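Right, first Monday back and I've had two coffees, so you're getting a thread about running a tiny business. Sorry in advance.

I left my job to start Ocampo with 4000 quid in savings and a spreadsheet I was very proud of. The spreadsheet had a tab called "growth". I haven't opened that tab in ages.

People keep asking what I do all day. Mostly email. Some days I'm the sales team, some days I'm accounts, and on a really glamorous day I get to queue at the post office with a bag of parcels and a returns form I've filled in wrong.

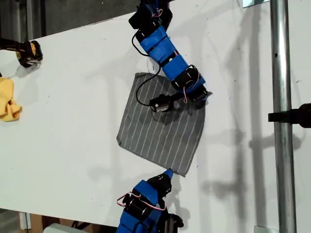
Anyway, money. I paid myself nothing at all for the first few months and told everyone it was "reinvesting". It was living on toast. If you're planning to do this, put your own wages in the sums from day one, even if it's a silly little number.

Also, invoices! I used to send them whenever I remembered, and then feel awkward about chasing. Now they go out the same day the job's done and the reminder is set up before I've shut the laptop.

The worst one was Kornau. Lovely people, great meetings, proper biscuits. They owed me 3432 pounds and it took them the best part of a winter to pay it. I was checking the bank app in bed like a teenager waiting for a text.
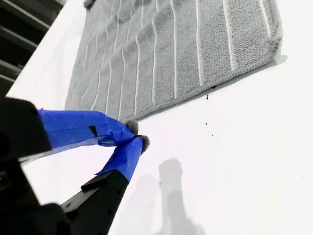

They did pay in the end, to be fair, and they're still a customer. But I ask for half up front now and not one person has argued. I'd been dreading that chat for ages and most of them just said "yep, fine".

Someone replied asking about investors. I had 2 proper meetings last year. One lot wanted to know my exit plan and I said I usually get the bus. Didn't hear back.

The other was with Jerkell, who were much nicer, and asked loads of good questions I couldn't answer. I went home and spent the whole weekend working out the answers, and by the end of it I'd decided I didn't want the money anyway. Best weekend's work I've done – I still use those notes.
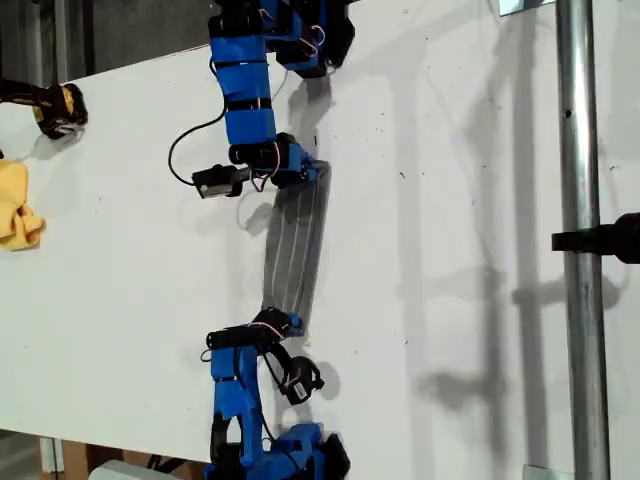
Things I've stopped doing this January: free "quick calls" that last an hour, saying yes on a Friday afternoon, and reading about people who get up at four in the morning. I get up at half seven. The business doesn't seem to mind.

Things I'm keeping: the paper diary, the Wednesday walk, and being friends with the competition. Drakuvex do nearly the same thing as us and I was scared stiff of them at first. Now we pass each other work when one of us is full up, and they've sent me some of my favourite customers. 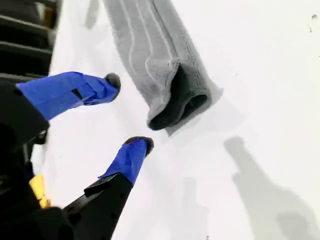
Oh, and the word "entrepreneur". Still can't say it out loud. My mum tells her friends I'm "between things" and I've sort of given up correcting her.

If you're thinking of starting something this year, my replies are open. Can't promise wisdom but I can tell you which accounting software made me cry.

Off to do the VAT now – wish me luck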